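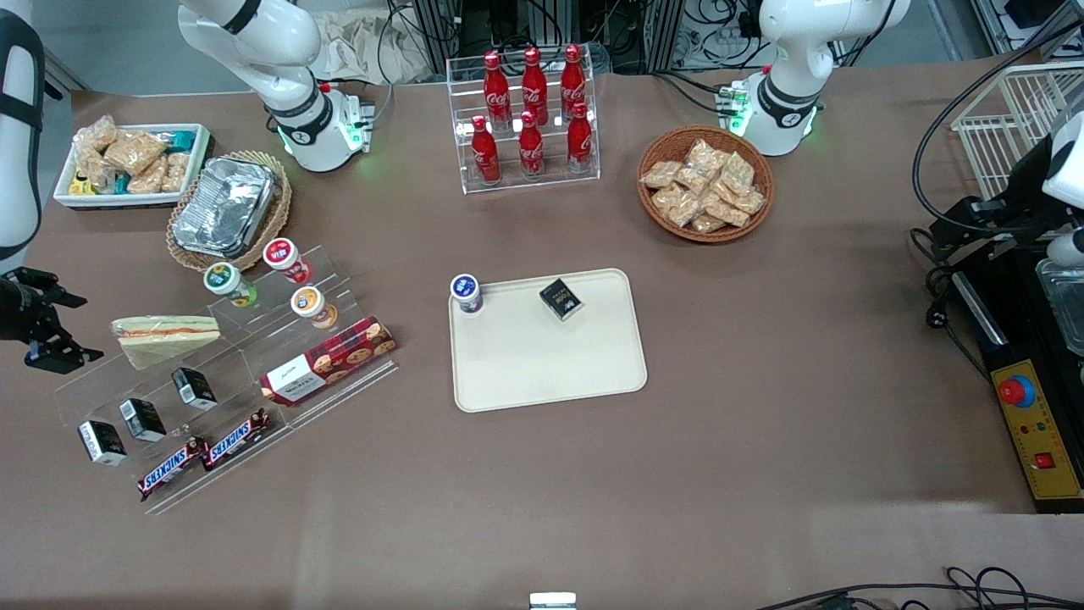 How long can an opened bag of crackers sit in the pantry before it goes stale? Mine stay crisp for 3 weeks if I clip them right, and I've been doing it this way since my Clekville days, so bear with me!

First press the air out gently, working up from the bottom (slowly — crumbs are no fun). Fold the top over twice, nice and tight, and clip it in the middle. Then tuck the whole bag into a lidded tin, away from the stove. If they've gone a little soft anyway, spread them on a baking sheet and give them five minutes in a low oven, then let them cool completely before you taste one.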